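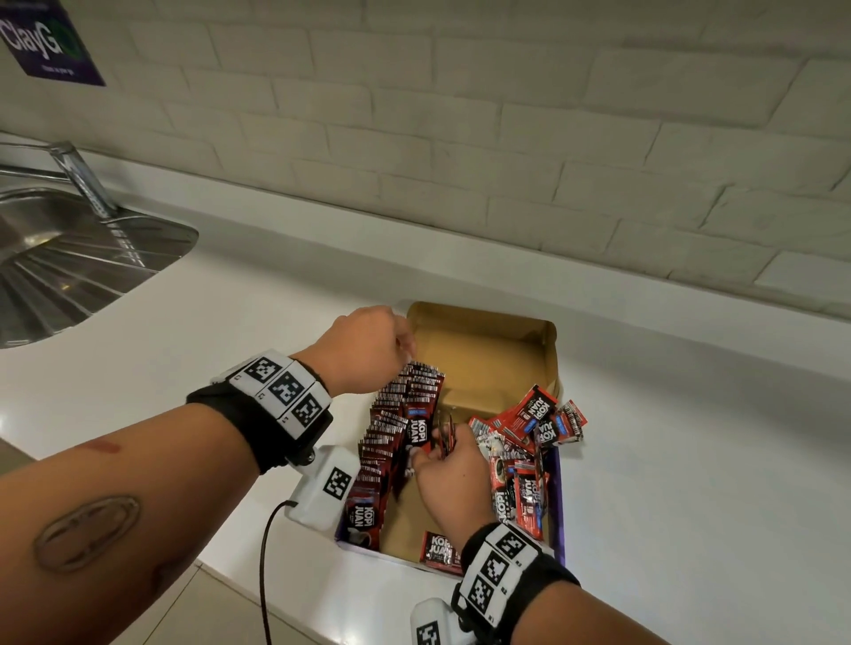 # Wrist marker tracking drops out when both hands are close together. Is it my setup or my demos?

Asked Sep 13, 2020 in **Teaching by demonstration** | Viewed 1,579 times

I am recording hand demonstrations for a two-arm packing task. The task is coffee sachets into the cardboard box they are sold in, standing upright in a row against one side. I wear a marker band on each wrist, three square tags per band, plus the white housings below them with their own tag. The camera is on my head. Wrist poses come from the tags and get replayed on a pair of Verkow arms.

I have 300 demonstrations so far, in two versions:

1. Sachets start in a loose heap inside the box and I build the row from there.
2. Sachets start in a pile on the counter next to the box. I pick up a few, square them up between both hands, then put them in the box.

Version 1 replays fairly well. Version 2 doesn't. The wrist pose jumps during the part where I square up the sachets, usually on the right side, and the arm twitches at that point on replay. In the worst cases the right wrist turns over completely for a few frames and then turns back.

I went through all of the version 2 recordings and 151 have at least one jump. Most are in the same part of the motion. 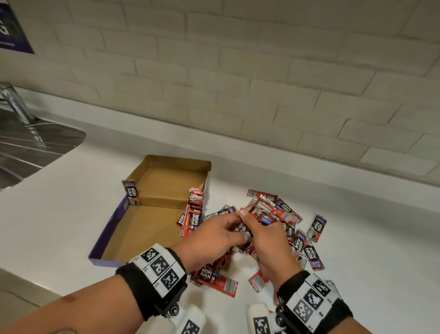 *Version 2, both hands at the pile with the box off to the left.*

What I have tried:

- More light over the counter. Helped slightly.
- Moving slower. Helped, but then the demos are so slow that the replay looks odd.
- Tightening the bands. No change that I can see.
- Smoothing the poses afterward with the filter in Ivo. This hides the small jumps but turns the large ones into a slow swing, and the hand ends up in the wrong place for longer.

Is this normal with tag bands? And do I throw out the 151 or can they be saved?

---

## Answer 1 (accepted)

It is normal, and I think you have two problems that look like one.

**Dropouts.** When you bring your hands together you also turn your wrists inward. From a head camera you then have fewer tags at a good angle. If the lowest one goes out of view at the same time, you may be solving from a single tag.

**Flips.** A single square tag seen at a shallow angle has two poses that fit nearly as well. The solver picks one, then the other. That is your wrist turning over for a few frames. Smoothing won't fix it, as you found, because the wrong pose is a long way from the right one and the filter averages the two.

What I would do, in this order:

1. Solve each band as one rigid body. Don't solve each tag and average. You need the exact positions of the three tags relative to each other, so measure them once with the band strapped on, because the plates can sit a little differently on an arm than on a table. If your plates can move against each other, fix that first.
2. Reject any frame where only one tag is seen and the reprojection error of the second solution is close to the first. Mark it as missing.
3. Fill short gaps from the frames on both sides. I fill up to 40 frames when the hands are nearly still and much less when they are moving.
4. Only then smooth.

On the demo side, look down more and keep your wrists nearer the middle of the camera view. People watch their fingertips, so the fingertips end up in the center and the wrists end up at the bottom edge. Try tilting the camera down a bit further than feels right. You lose some of the wall and the sink, and you don't need those.

Also try squaring the sachets up over the box instead of over the pile. Your hands travel less before the drop and the box walls show up in the same view, which the policy can use.

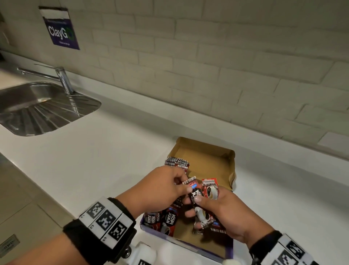 *Hands together over the box, sachets held between both hands.*

It doesn't remove the problem. You still have hands close together and the lower tags can still go out at the bottom. But there is less reaching across, and if a bad stretch does happen it is shorter.

As for the 151, rerun them with steps 1 to 3 before you delete anything. I had a similar set in August (small boxes, Brophy grippers) and most of it came back usable. Throw out the ones where the gap covers the moment of grasp or release. You can't guess those.

> **Comment from asker:** Measured the tags on the arm and one plate on the right band was off by 2 mm from what I had in the config. Solving as one body got rid of nearly all the flips. Still have gaps. Going to redo the camera angle next.

> **Comment:** 2 mm is plenty at that tag size. Check the left one too.

> **Comment from asker:** Left is fine.

---

## Answer 2

Agree with the above about rigid bodies. One thing to add, about the task and not the tracking.

Sachets are slippery, soft and they overlap. When you square them up with your fingers you do a lot of small finger work that the wrist pose doesn't record at all. Even with perfect tags the arms will only copy where your wrists went. If your grippers have two flat fingers they can't do what your thumb and index finger are doing.

So before fixing everything, try a few demos where you only use motions the gripper could do. Pinch, lift, move, tap the edge against the box wall, let go. It feels clumsy and takes longer. I do these with thumb and index finger only and keep the other fingers curled in.

If you have remote control working for the Verkow pair, do maybe ten runs of version 2 that way and compare. You'll find out fast which steps can't be done with the hardware. For me it was picking one sachet from a flat pile, which I ended up changing to picking a small bundle.

> **Comment from asker:** Remote control works but with a lag. I can try ten.

> **Comment:** Lag is OK for this, you're only checking if the motion is possible.

---

## Answer 3

We use the Arasmont gloves and don't have this problem. No tags to lose. They do drift though and you have to recalibrate

> **Comment:** How often?

> **Comment:** every few recordings, more if it is warm in the room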